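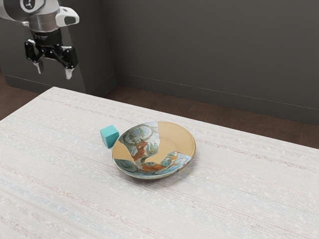

Ruwan Talukder has been a subscriber to Pramen, the simulated manipulation service from Starkonia, since March. He runs a small automation firm and uses it to try out pick-and-place jobs before any hardware is booked.

"We used to do it all on the real arm," he says. "One arm, and everybody wanted it on the same afternoon."

The basic plan gives him 400 simulated hours a month and costs £1,596 a year. Setting up a tabletop task, with a cube and a plate, say, took him most of a day at first. He now allows an hour.

His complaints are mostly small ones. The help pages are thin on gripper settings, and he would like to change the table covering without reloading the whole task.

"The textures are good enough for us," he says. "I'd still check anything with a busy pattern on a real bench before I signed it off."

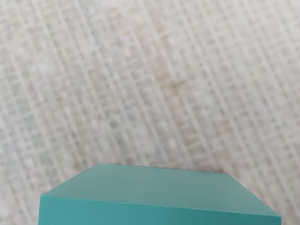

He is less happy with the wrist view, which he says needs more control over focus. Mitali Selvanayagam, who looks after customers at Starkonia, says an update is planned – she would not give a date.

"We've had 18 requests for it," she says. "It is on the list."

Talukder has six months left to run and expects to renew. He looked at Nundano as well, but found the licence harder to share between staff.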